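Ticket – commande paniers Nirkwood, point relais Flunville

**Problème :** panier « racines » reçu sans betteraves, alors que payées. Remplacement par du fenouil, pas signalé sur le bon.

**Suivi**

- 10h : client rappelé. Veut pas du fenouil, veut ses betteraves ou un avoir. Photo du bon demandée, reçue floue.
- 10h20 : regardé dans Dorum. L'option « pas de substitution » est cochée chez lui, mais perdue à l'export vers la ferme. Déjà vu en mars avec les poireaux.
- 11h : export relancé à la main, pareil. La colonne saute dès qu'il y a plus de 20 lignes dans la tournée.
- 11h30 : coupé la tournée en 2 fichiers. Option présente dans les deux, ok coté ferme.
- Midi : avoir fait pour les betteraves. Mail envoyé à Mfinanga (transport) pour qu'ils gardent l'ancien bon de coté. 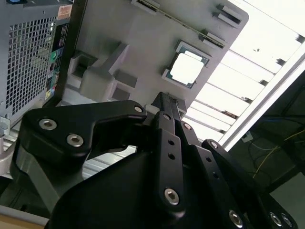

## Reste à faire

- corriger l'export, couper les fichers en attendant
- vérifier les autres paniers de Flunville
- ticket laissé ouvert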